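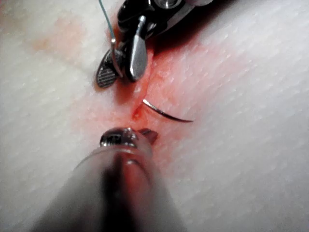 Skarnonis Wound Closure Teaching Group, Department of Surgical Skills

3. Pads, stain and thread

I'll say up front that I'm fussy about practice pads, and this section is mostly me being fussy in print. When Mohit Tyagi and I started planning the closure sessions, we assumed any skin pad would do. Then we sat down with 18 of them from three suppliers and found that they didn't feel like the same exercise at all! Some tore at the first bite, some were so stiff that the needle popped out wherever it liked, and one batch (I won't name it) squeaked.

We settled on the Aitken pad, a pale synthetic sheet with a bit of give. What I like about it is how the lips of a cut sit back together when you leave them alone. A learner has to look for the edge before placing a bite, and I want them looking. On the pads we rejected, the cut gaped from the start and you could stitch it half asleep.

The red stain was Wulan Hutapea's idea and I was against it. I thought it was theater, plus it gets on everything. But a clean white pad shows you every old needle hole, and people were using the holes as a guide without meaning to. With stain over the cut you lose some of that help. We don't try to make the stain the same from pad to pad.

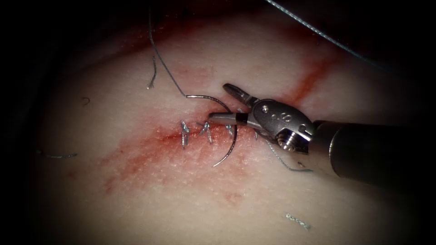
Figure 2. Four tied stitches along a stained incision, with the instrument at the right.

We asked for interrupted stitches throughout, each one tied and trimmed before the next was started. Santosh Rana argued for a running stitch, which is faster, and he may well be right for a later course. My worry was scoring. With separate stitches I can look at each knot by itself, see how long the tails were left, and check whether the spacing drifted toward the far end of the wound (it nearly always drifts). A running stitch hides one bad bite behind the tension of all the others.

Tails were the thing we argued over most. Our written rule was 3 mm, and hardly a soul kept to it, me included. In the end we scored tails only as acceptable or too long, and I sleep better for it.
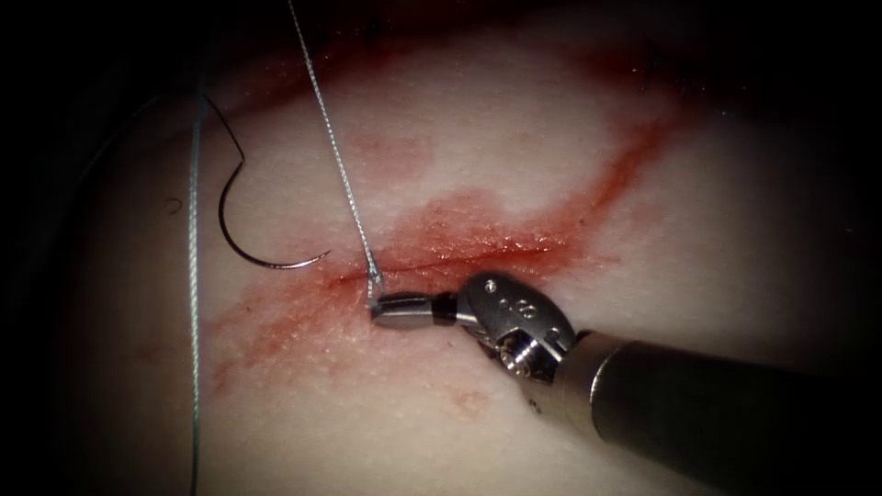 Can one pad be used for more than one closure?
We used each pad for a single scored closure and then moved it to the warm-up pile, where it could be cut again well away from the first wound.

Thread handling deserves its own paragraph. Learners think hard about the needle and forget the long end, which then wanders across the pad and gets caught under the next loop. Lovely Yap started telling her group to park the long end on the far side before picking up the needle, and I've stolen that for mine.

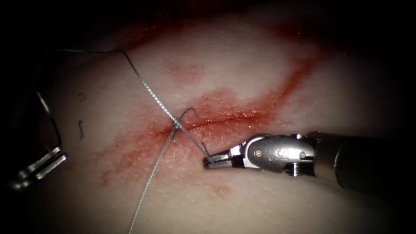
Vol. 30, p. 33

The other habit worth mentioning is pulling the strand straight up. It lifts the edge of the pad and leaves a pucker that you can still feel with a fingertip afterward. We asked people to draw the thread low and across the wound, letting the edges meet and then stopping. Stopping is hard! Nicanor Ulloa, who scored the November sessions with me, marked overtightening more often than any other fault, and our scores agreed on it better than they did on spacing. We come back to that disagreement in Section 4.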